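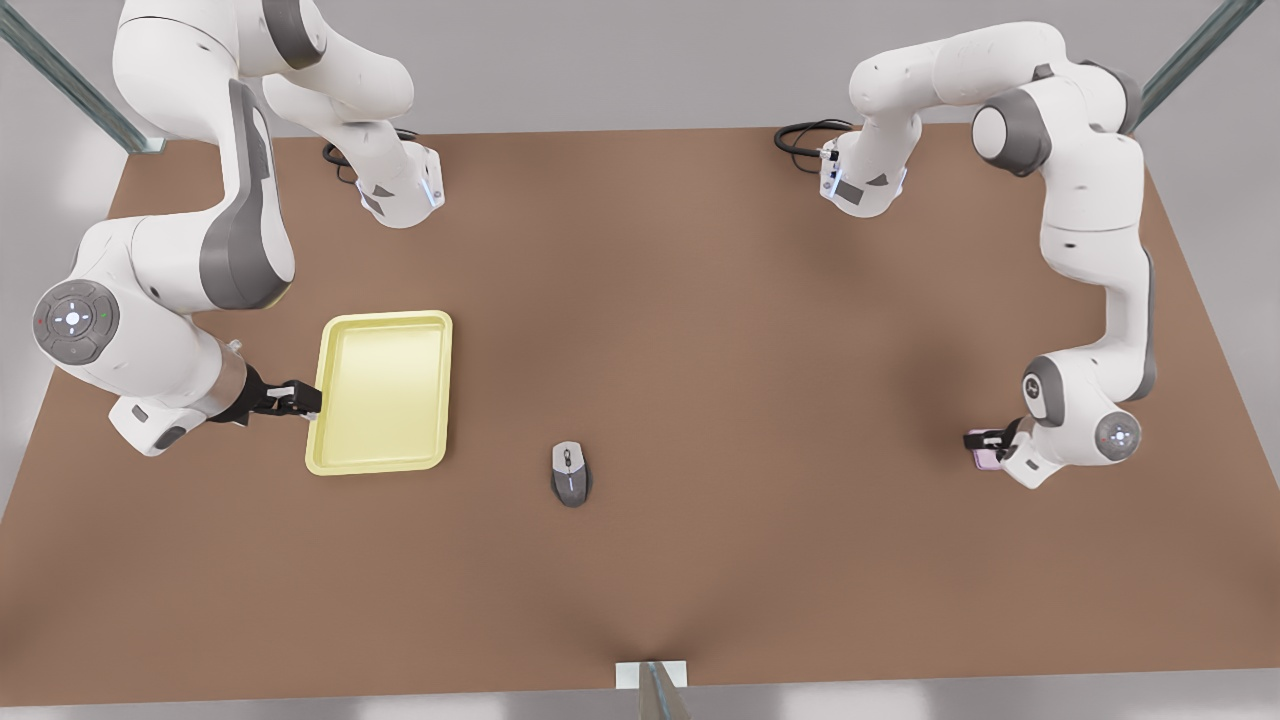
Vorkport desk mat, large. Polyester felt top, natural rubber back, stitched edge all the way round. 70 cm wide, 33 cm deep, 3 mm thick. Made for people who share a desk, or move between two, and are sick of chasing the mouse off the edge of a tiny pad. A bare brown tabletop with a gray mouse near the middle and a phone over on the right is the kind of setup we had in mind. Plenty of space, nothing under the wrist.

Colors: charcoal, oat, moss. Moss is back in stock in March, not before, please stop emailing Zewditu about it.

Weight 458 g. Ships rolled in a tube. Will curl at the corners at first - lay it face down overnight with a few books on it, then flip. Dont iron it.

Works with optical and laser mice. Old ball mice, no idea, havent got one to test.

Care: cold water, dish soap, soft brush. Dry flat. No tumble dryer, the rubber goes sticky and we can't refund that. Coffee comes out if you get to it same day. Ink mostly doesn't.

New rubber has a smell. Gone in a week, faster near an open window.

Also fits the Eletti monitor riser (sold seperately). Not wide enough for the Dudum double riser, get the XL for that one. The Seol cable clips grip the stitched edge fine - four in a pack, black only.

Returns within 7 days, unused, in the tube. You pay postage back unless it's our mistake.

Custom sizes: yes, plain charcoal only, no returns. Send width and depth in cm to Zewditu Gebreyes through the contact form. Quotes go out in the mornings.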